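Galtura Fridge and Freezer Thermometer, Two-Pack

Sold by Fondado Kitchen Supply
Item 138
In stock, ships from our Harholm warehouse

We were slow to carry this one. Most fridge thermometers are cheap dials that get read twice and then slide behind the pickles, and the maker's box copy for the Galtura didn't help. It promises "total food confidence." It's a thermometer. It tells you how cold the air is in the spot where you put it.

What we can say is that the two we kept in the store's break room agreed with each other, and we can't say that for the Eide dial we used to sell. We dropped the Eide in June after too many came back reading high.

What you get
2 dial thermometers with hooks and fold-out feet
1 card of instructions, mostly pictures
No batteries, no app, no alarm

The box says the dial settles in "moments." Ours took roughly 11 minutes on a middle shelf. Leave it overnight before you touch the fridge controls. The maker also claims it will lower your electric bill. We have seen nothing to back that up and would not buy it for that.

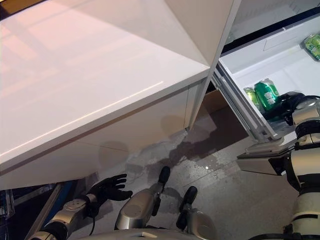
Where you hang it matters more than which brand you buy. Door shelves run warm, the back wall runs cold, and a reading from either one says little about the milk in the middle. Leave a refrigerator standing open, with all that bright white lining facing the room, and the dial is measuring your kitchen. Shut the door, wait, then open it and read quickly. If the number still looks wrong, swap the two thermometers before you call a repair service.

The hook fits wire shelves well. On thick glass shelves it doesn't fit at all, and the feet are a little wobbly. The numbers are printed small. Buyers who want an alarm for a chest freezer should look at something else, because this won't wake anyone up.

Returns accepted with the box. Cracked dials are replaced, scratched ones are not.

Page last updated Monday, September 10, 2018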